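Norkgate Community Hall, progress report to the Nulow Fund
17 May 2018

Since our last report in March the work on the hall has gone forward well. The kitchen is finished and the new floor is laid in both meeting rooms. We spent $596 on paint, which is a little under the budget, and the colour was chosen by the members.

The heating is still delayed. Kuster could not deliver the two radiators, and we are now waiting for a new date from them. 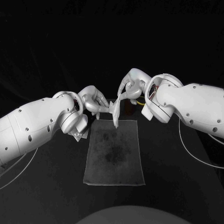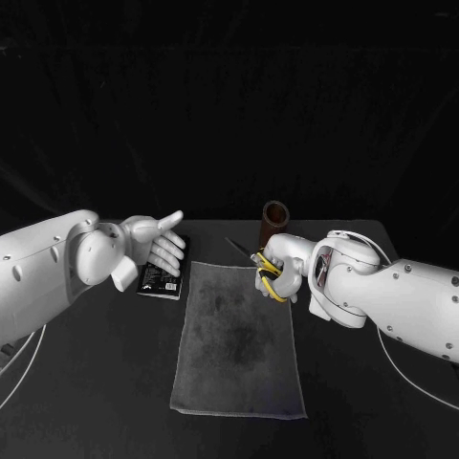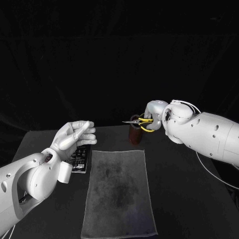 White robot arms over the dark tabletop, all three pictures.

The opening evening brought 120 neighbours, also from Pleltaneck. We kindly ask the Fund to release the second payment, so that we can order the ramp for the side entrance before winter. Receipts are attached.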